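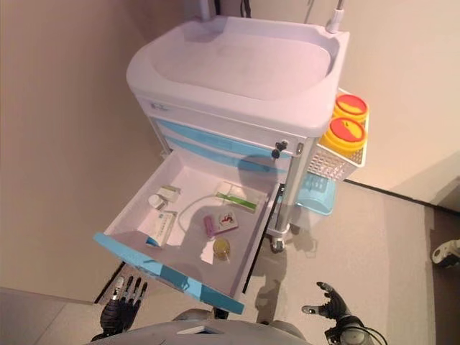
A treatment cart with one drawer open. Photo: Dadow Arts Quarterly

The fourth season of public art at Sirkorside opened on 26th April with a program spread across the old market halls, the river steps and two streets that the city of Fustovton has closed to traffic until the summer. The organizers received 441 proposals from artists in the region and selected 173, the largest number the event has presented.

Most of the new work is small in scale. Sound pieces play in stairwells between the upper and lower halls, and a set of printed banners by members of the Duda studio hangs above the fish counters, where stallholders agreed to leave their lights on after closing. Visitors who arrive before noon will find the halls in ordinary use, and several performances are timed to the morning deliveries.

The season has also changed the way it pays its participants. Under terms adopted in December, each selected artist receives a fixed fee at the time of installation, and materials are reimbursed separately. Studio groups had asked for this arrangement for several years. Traders whose stalls are used as sites receive a reduction in rent for the same period.

Attendance on the opening evening was recorded at 383, a modest figure for a site of this size, although rain kept the river steps closed until after eight. The dance program planned for the steps has been moved to the lower hall, with entry from the Dadow Street side. Admission to all sites is free, and printed maps are available at the hall office.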